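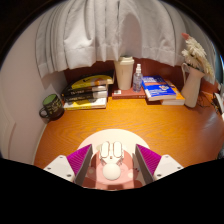
Desk under the window: does the "back edge only" rule really work?

kiltent_jo
Posted February 24, 2026
My sister swears by this. Everything you keep on a desk goes against the back edge, books lying flat in a stack, mug next to them, tall stuff standing on a book. The rest stays clear for work. She got it from the Disach desk course, which costs 90 bucks. I have my doubts. Has anyone kept it up longer than a week?

Drurnlow
Ninety dollars to be told to push your stuff back. Wow.

Drita Georgiou
I've done it since August and yes, it holds, mostly. The flat stack is the part I'd argue with. If the book you want is on the bottom you have to lift three others, so you stop reading that one. Mine are upright now.

Drurnlow
Upright needs bookends, and then you're shopping again. Flat is fine if they're books you don't open much. But then why are they on the desk?

kiltent_jo
That's what I asked her! She said "they look nice."

paperweight200
My problem is a curtain. If it hangs down to the back of the desk, anything tall ends up poking into it, and you knock a cup over the first time you open the thing in a hurry. Ask me about my keyboard.

Drita Georgiou
Shorten the curtain? Took me 15 minutes with iron-on tape.

paperweight200
Or move the cup.

Kao
What gets me is the small junk. Big things have a spot, fine.
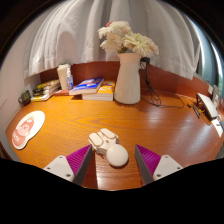 It's the little plastic gadgets and the cartoon stickers that creep back to the middle, and I don't see what the rule does about those. They're too small to line up with books and you can't stack them. The course people say "a tray." So now there's a tray, full of junk, on the desk.

Drurnlow
A drawer. Free if your desk came with one.

Kao
Mine didn't.

Drita Georgiou
Then a mug you don't drink from. Stickers go inside a book cover. I still find things in the middle by Friday, I won't lie.

kiltent_jo
So it works except when it doesn't. I'll give it two weeks, but I'm not paying for the course.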